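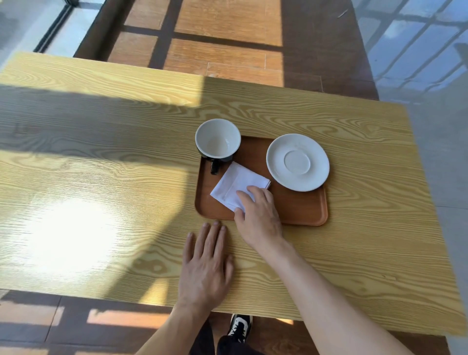 Buscar en el catálogo Buscar Borrar

Rana 3 - Módulo de captura egocéntrica para aprendizaje por demostración
Fabricante: Flukix
Categoría: Adquisición de datos / Manipulación bimanual

Rana 3 registra tareas manuales desde el punto de vista del operador y las convierte en trayectorias utilizables para entrenar políticas de manipulación. El conjunto consta de un soporte de cabeza, una unidad de registro que se lleva en el cinturón y el software de segmentación Draltelo. No requiere guantes instrumentados ni marcadores en las manos.

Método

La unidad estima la pose de ambas manos en cada fotograma y la expresa respecto al plano de trabajo, que se calcula al inicio de cada episodio. Draltelo divide después la grabación en fases: aproximación, contacto, desplazamiento y retirada. El límite entre fases se fija por la velocidad relativa entre la yema de los dedos y el objeto, con un umbral configurable.

Las fases de contacto sostenido sin desplazamiento - sujetar, alisar, presionar una servilleta doblada contra una bandeja - se etiquetan por separado. En versiones anteriores se clasificaban como pausa y se descartaban, con lo que la política resultante soltaba el objeto antes de tiempo. La mano que no manipula también se conserva: su apoyo sobre la mesa se guarda como canal auxiliar y puede excluirse en la exportación.

Resultados de validación

La evaluación se hizo sobre el protocolo Warklow de servicio de mesa, que comprende tareas con taza, plato, bandeja y servilleta de papel. Se grabaron 3.000 episodios. Tras el filtrado automático quedaron 2.917; los restantes se rechazaron por pérdida prolongada de una de las manos o por fallo en el cálculo del plano.

Una política entrenada con esos episodios se ejecutó en un brazo doble de sobremesa durante 400 ensayos. La colocación de la taza sobre el plato dio los mejores resultados. La tarea más débil fue la alineación de la servilleta, en la que el error se concentra en la orientación final y no en la posición. Al retirar del entrenamiento las fases de contacto sostenido, el rendimiento en esa tarea empeoró; en las tareas con piezas rígidas no se apreció diferencia.

Condiciones de iluminación

El protocolo incluye luz solar directa, con bandas de sombra sobre la superficie de trabajo. La exposición se ajusta sobre la región de las manos y no sobre la imagen completa. Los bordes de sombra muy contrastados pueden producir falsos límites en objetos blancos de poco espesor. Para esos casos se recomienda activar el filtro temporal largo, que añade retardo al procesado pero no afecta a la grabación.

Contenido del suministro

Soporte de cabeza ajustable
Unidad de registro con dos baterías
Cable de sincronización
Patrón de calibración rígido
Licencia de Draltelo para un puesto

Peso del soporte de cabeza: 203 g, sin cable.
Formatos de exportación: trayectorias por episodio, vídeo sincronizado y tabla de fases.

Limitaciones

No se mide la fuerza de contacto. El estado de presión se infiere de la postura de los dedos y de la ausencia de movimiento relativo, por lo que no sirve como referencia para control de fuerza. Los recipientes muy reflectantes degradan la estimación de pose del objeto, aunque no la de las manos. La calibración debe repetirse si se modifica la inclinación del soporte.

Ficha revisada el 8 de junio de 2020.

Comentarios (3)

lab_manipulacion
¿La tabla de fases se puede editar a mano antes de exportar? Con telas el umbral por defecto nos corta el contacto en dos.

Flukix - soporte
Sí, desde la vista de episodio. Para telas conviene bajar primero el umbral de velocidad y volver a segmentar; los cambios manuales se pierden si se segmenta después.

tornillo_m4
Lo usamos desde febrero. La segmentación va bien, el cable de sincronización es corto para gente alta. Echo en falta el desglose de los ensayos por tarea, con la media no hago nada.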